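Ticket System Inspection Checklist, with Comments
Dradier help desk, Plenport customer support
Completed by: Lingyun Long
Date: January 2026

The list is the same as in June, with two new points in section 4. I write OK, Open or Failed after each point, and my comment comes under it. A point with the mark Open must have an owner before the next inspection.
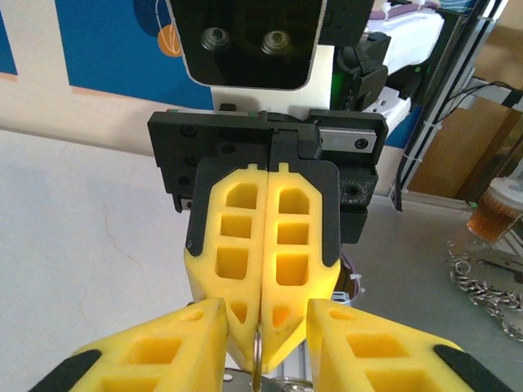
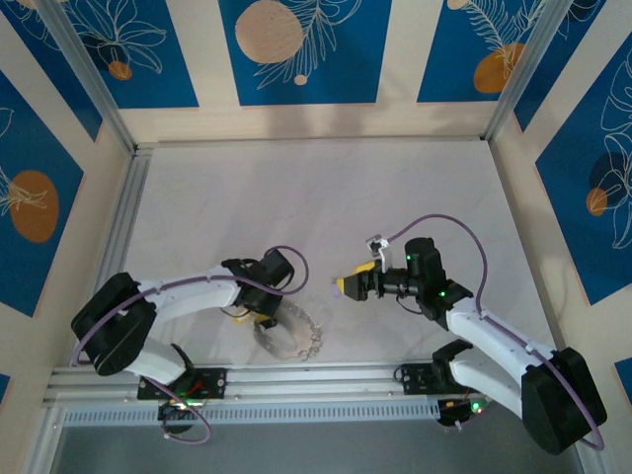 Yellow gripper fingers, closed (first picture); two white arms over the work surface (second picture).

1. Accounts and roles

1.1 Every agent account belongs to a person who still works here. OK
I compared the agent list with the list from the personnel office. There are 40 agent accounts and all of them have a name in the personnel list.

1.2 No shared accounts with agent rights. Failed
The account "frontdesk" is still used by the evening shift. I was told already in June that it will be replaced with personal accounts. With a shared account we cannot see who has closed a ticket, and the history of the ticket shows only "frontdesk". Please do this before anything else on this list.

1.3 Administrator role is given to the smallest possible group. OK
Four persons. One of them is on long leave and her account is set to inactive, which I find correct.

1.4 Two-step login is switched on for all agents. Open
It is on for the whole group "Agents", but the group "Agents external" has its own setting and there it is optional. I could not find out if this was decided or forgotten.

2. Customers and their visibility

2.1 A customer sees own tickets only, unless the company has asked for common view. OK
Tested with three test customers. I logged in as each of them and searched for a ticket number which belongs to another company. The result was empty each time.

2.2 Common view is documented for each company which has it. Open
For Troncoso the setting is on, but I don't find the written request in the file. Probably it was made by telephone. Please ask them to confirm by e-mail and attach the answer to the company record.

2.3 Former contact persons are removed from the company record. Failed
In the Troncoso record there are contact persons whose e-mail address returns an error. When such an address stays in copy, every reply makes a delivery error, and the delivery error opens a new ticket. I have closed a good number of these by hand during the inspection.

2.4 E-mail domains are assigned to the right company. OK
Comment: free mail domains must never be assigned to a company. I write it again although it is fine at the moment, as it was wrong one time in the past and the correction took a full afternoon.

3. Incoming mail and attachments

3.1 Mail is collected from all mailboxes. OK
A test message to each mailbox became a ticket in the correct queue.

3.2 Automatic replies do not create loops. OK
I sent a message from a mailbox with absence notice switched on. One reply came, and then it was quiet.

3.3 Executable attachments are blocked. OK
The sender receives a text that the file was not accepted. The text has a spelling mistake in the second line ("recieved"). Not a safety matter, but customers read it.

3.4 Attachments of closed tickets are deleted after the agreed time. Failed
The cleaning job exists, but it stops when it meets a ticket without an owner. It has stopped at ticket 2710 and did not continue after that. So the older attachments are gone and all the newer ones are still there, also such which contain copies of identity papers. The job should skip the ticket, write a line to the log and go on.

4. Backup and restore

4.1 Backup with Juria runs every night. OK
The log has no gap since the last inspection.

4.2 Restore was tested, not only the backup. OK
We restored the database to the test server. Ticket 1815 was chosen as the sample because it has long history, internal notes and several attachments. Everything could be opened. The internal notes were visible for agents and hidden for the customer, as it should be.

4.3 (new) The test server cannot send mail to real customers. OK
Outgoing mail is switched off on the test server and also closed in the firewall. Please keep both. After a restore, the mail setting comes back from the real system, and then only the firewall protects us.

4.4 (new) The backup password is stored in a second place. Open
It is in the password safe. A sealed paper copy was agreed but I have not seen it.

5. Rules and automatic actions

5.1 Each automatic rule has a description and an owner. Failed
Many rules have the description "test" or nothing. I did not switch off any of them. I propose that each team leader looks through his or her own rules – it is quick work if one knows the reason for the rule, and slow work if not.

5.2 No rule changes more than 400 tickets in one run. OK
The limit is set in the system settings. Comment: the limit does not count for actions started by hand from the search page, so be careful with "select all".

5.3 Escalation messages reach a person. Open
For the queue "Billing", the escalation goes to a mailbox. It was not clear to me who reads this mailbox on public holidays.

6. Remarks outside the list

The search page becomes slow when the filter "all companies" is used together with full text. I would not call it an error, but agents open a second tab and start the same search again, and this makes it slower still.

In the printed instruction for new agents, the pictures still show the old menu. The button "Merge" is now under "More".

Failed points: 1.2, 2.3, 3.4, 5.1
Open points: 1.4, 2.2, 4.4, 5.3

Corrections to this list please send as a ticket to the queue "Internal", with the number of the point in the subject line. Changes sent to me by chat I cannot follow later.

Lingyun Long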